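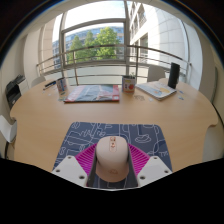 *Ruth Ekström*

I have been asked to admire a table. It belongs to the shared workroom in Nevwood, it has a wavy outline, and according to the Nutow brochure it "invites people in from every side." The brochure is 44 pages long and doesn't say where you are supposed to put your elbows.

I don't dislike the thing. The wood is light and pleasant, and the rounded edge must be kinder to a hip than a square corner. What I doubt is the claim that a curve changes how anybody works. Put a mat on it, some reading matter along the far side and a pen, and you have what people have always had, which is a desk with stuff on it. The stuff lines up at the back because that's where stuff goes.

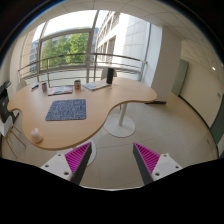 ## What the curves cost

A straight table can be pushed against another straight table. When Prondthorpe held its May book sale, the old ones went together end to end in a few minutes. Try that with lobes and notches. You get gaps, and things fall into gaps.

Then there is the price. Roughly $2000, I'm told, against $205 for the plain rectangle in the same catalog. For the difference I would want more than an invitation. I'd want a drawer, for a start – somewhere to put the little scraps of paper that collect on any surface where people sit.

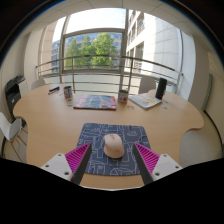 And a mat covered in white doodles does more to mark out a place to work than any amount of curving. It's a small rectangle, it says "sit here," and it rolls up. I suspect most people who like the table are really liking the mat, or the window, or the chairs.

Nevwood is now considering 2 more. I'd buy the rectangles and spend the rest on shelves.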